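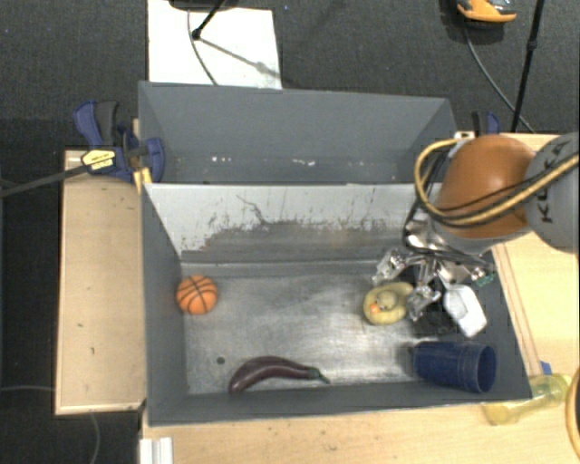
黄色橡皮鸭、橙色小篮球与紫色茄子玩具

关于玩具借阅目录的若干意见

2019年8月22日，星期四

本人自退休以后，受Quezada镇图书室委托，协助整理该室儿童部的玩具借阅目录。工作自上月开始，目前主体部分已告一段落。过程中形成的一些看法，不便全部写入正式的交接说明，故整理于本博客，供从事同类工作的同行参考。文中意见仅代表个人，与图书室无涉。

一、沿革

Quezada镇图书室的玩具外借业务始于1959年。现存最早的借阅簿为硬面横格本，首页写有“玩具部”字样，下面一行是开放时间：每周两个下午。当时的藏品由镇上居民捐赠，登记项目仅有品名、捐赠人、借出人与归还日期，不编号。品名的写法全凭登记人的习惯，同一件物品在前后两页中可能有两种叫法。例如“木马（小）”与“摇马”，经核对捐赠人姓名，应为同一件。

此后借阅簿换过多种格式。有一段时期采用卡片，卡片右上角打孔，以棉线按类别穿成串，挂在柜门内侧。这套卡片保存得比较完整，字迹也清楚，其中相当一部分出自前任管理员Carmela Calvo女士之手。Calvo女士的著录方式在今天看来仍有可取之处，后文将专门述及。

再后来图书室启用了Plallard编目系统。该系统原为图书而设，玩具只能借用图书的字段。于是“作者”一栏填写捐赠人，“出版地”一栏填写存放柜号，“页数”一栏填写零件数量。这种变通办法在当时解决了借还登记的需要，但几次人员更替之后，字段含义逐渐不为后来者所知。本人初次打开目录时，见到一副多米诺骨牌的“页数”为28，尚能会意；见到一辆拖车的“作者”为某某五金店，则颇费了一番思量。

二、现状

截至本次整理，目录中共有2934条记录。需要说明，记录的条数与藏品的件数并不相等。早年有以套为单位著录的，也有将一套拆开、逐件著录的，个别藏品还因转录而重复出现。本次对重复记录作了合并标记，但未予删除，原记录一律保留在后台，以备查考。

柜架由Purnevico提供，为可调层板式，使用情况总体良好。唯最下一层距地面过近，弯腰取物较为吃力，冬季拖地时也容易溅水。建议将纸质类玩具，如拼图、棋盘、纸牌等，一律上移，最下一层改放体积大、可擦洗的物品。这一建议已口头转达，图书室表示在下次调整柜架时一并考虑。

标签方面，现行做法是在物品底部粘贴白色纸质标签，外覆透明胶带。经检查，凡质地较软或表面带绒毛的物品，标签脱落的情况较多。毛绒玩具宜改用缝制布签。球类也不宜粘贴，可将编号写在盛放的网袋上，归还时连同网袋一起点收。

三、品名著录

本次整理中耗时最多的一项，是品名。

图书有书名页，编目员照录即可。玩具则多数没有名称，或者包装早已遗失，名称无从查考。同一件物品，捐赠的老人称之为“不倒翁”，借阅的孩子称之为“胖子”，系统里写的却是“人偶，塑料”。三种说法都不能算错，但读者检索时，只有第三种能够查到，而恰恰没有读者会这样检索。

Calvo女士在卡片上的做法是：第一行写通用名称，第二行写外观，第三行写“孩子们怎么叫”。第三行并非每张都有，有的卡片上这一行写了又划，划了又写，可以看出叫法随年代而变化。一张布偶兔的卡片上先后出现过四个名字，最后一个旁边打了问号。这种著录方式不见于任何规则，但就检索效果而言，优于此后历次改用的格式。

据此，本人拟定了三条原则，已在新录入的记录中试行：

其一，首选名称用最普通的词。能写“鸭子”的，不写“水禽造型玩具”。材质确有把握时方可写入，没有把握的宁可空缺，不得推测。

其二，外观描述以能将同类物品区分开为限。两辆汽车，一红一蓝，写明颜色即可；两辆都是红色的，再写车门能否打开。过去有的记录将磨损、划痕逐一写入，过了几年，磨损又有新增，记录便与实物不符。这一类情况宜另设“检查情况”栏，并注明检查的年月。

其三，俗称单列，允许多个并存，允许错别字并存。孩子写在还书箱纸条上的名称，只要能够辨认，均应收入。

第三条在征求意见时存在分歧。有同事认为收入错别字有损目录的严肃性。本人的看法是，俗称栏不对外显示，仅供检索匹配，不影响版面整洁，而查得到比查不到要好。此事目前按试行办理。

四、分类

原有分类沿用图书室自编的类表，共51类，粗细不匀。“球类”一类之下不分大小，而“木制火车”一类之下又按轨道宽度分出细目，大约与当年某位管理员的兴趣有关。蔬菜水果之类的仿真玩具，在类表中分属三处：单件的入“模型”，成套的入“过家家”，带有搭扣、可以切开的入“手工”。读者若想借齐一桌饭菜，须跑三个柜子。

邻镇Wonden的图书室也有玩具外借业务，规模较小，开办较晚。上月本人曾前往参观。该室按年龄分柜，不按种类，每柜门上贴一条色带，孩子进门后自行到相应的柜子前挑选。这种方式的好处是管理简便，家长也容易理解。不足之处在于，年龄界限不易把握，有的玩具从两岁到十岁都可以玩；兄弟姐妹同来时，往往在两个柜子之间争执不下。该室的管理人员对此也有同感，并表示正在考虑增设一个“不分年龄”的柜子。至于哪些玩具应当放入这个柜子，他们内部意见尚未统一。

本人倾向于保留按种类分柜的做法，但将类表大幅归并。具体方案如下：搭建类、角色类、运动类、棋牌拼图类、音响类，其余入杂项。杂项不宜视为分类失败的结果。任何一个运行多年的收藏，都会有若干物品无法归入任何一类，强行归类，下一任管理员仍然找不到。本室杂项中现有一只铁皮量杯、一段带铃铛的绳子，以及一件用途不明的木制物品，形状近似线轴，中间有孔，登记簿上写作“那个”。该件历年借出次数颇多。

五、借还与缺件

现行规则为每户每次可借2件，借期两周，可续借一次。规则本身无须改动，执行中的主要问题是缺件。

拼图缺片、棋类缺子、积木缺块，属于常见情况。过去的处理办法是在归还时当场清点，缺件则请读者回家寻找，找到以前暂停外借。此办法在人手充足时尚可执行，开放日下午读者集中，逐片清点一幅拼图，后面的人便要排队等候。实际上，多数管理员只掂一掂盒子的分量，便予放行。本人旁观数次，认为掂分量虽不规范，准确程度却不低。

较为可行的改进，是将清点工作移至闭馆之后，归还时只收不点。次日发现缺件的，在盒盖内侧的纸条上注明“缺某件”，照常上架，由下一位读者自行决定是否借用。有些读者并不介意缺一片拼图。也有的零件在沙发底下待了几个月，由孩子单独送回，此时只需在纸条上划去即可。为此应在服务台设一只小盒，专收零散零件，盒内每半年清理一次，无法认领的转入杂项。

关于赔偿，本人主张从宽。玩具外借的本意在于使用，使用必有损耗。登记簿中有一条早年的记录，大意为：风筝一只，借出，未归还，据称飞走。其后没有赔偿的记载，借阅人在此后若干年中仍经常前来借书。

六、清洁

清洁事宜原不在本次委托范围之内，因与标签、柜架均有牵连，一并略述。

可水洗的物品，归还后以温水加中性清洁剂擦洗，晾干后上架。内部中空并带有小孔的玩具，水容易进入而不易排出，洗前宜先将孔堵住，洗后挤压检查。木制物品以拧干的湿布擦拭，不得浸泡。毛绒玩具集中送洗，送洗期间在目录中标为“暂不外借”，洗毕应及时改回。本次整理中发现一只布偶象，状态标为“送洗”已历多年，实物则一直在柜中，其间没有读者能够预约到它。现已更正。

洗净的物品应与待洗的物品分开存放。目前两者共用一张长桌，以一条毛巾为界，毛巾时常移位。建议改用两只深色不同的收纳箱，箱外书写大字。

七、未尽事项

捐赠人信息应否对外显示，尚需斟酌。早年的捐赠人多数已经过世，部分家属希望保留姓名，也有一户来信请求撤去。本人建议逐户征询，未获答复的一律保留在后台，不对外显示。

旧卡片的去向也应及早确定。图书室库房较为潮湿，棉线已有霉点。在扫描完成以前，卡片不宜继续挂在柜门内侧，可先平放于干燥抽屉中，按原有次序，不要解开棉线。Calvo女士的卡片次序自成一套，初看似无规律，细看是按照玩具在柜中的实际位置排列的，从左至右，自上而下。棉线一旦解开，当年的陈列情形便无从恢复。

另有少量外文说明书，多为棋类附件，已请人代为辨认，结果待回复后补录。

前文所列各项，已择其要点写入交接说明，于本周送交图书室。俗称栏的试行情况，拟在明年八月作一次检查，届时如有值得记录之处，将在本博客另行说明。读者手中如存有本镇图书室早年的玩具借阅卡，无论完整与否，均请与图书室服务台联系，复制后原件奉还。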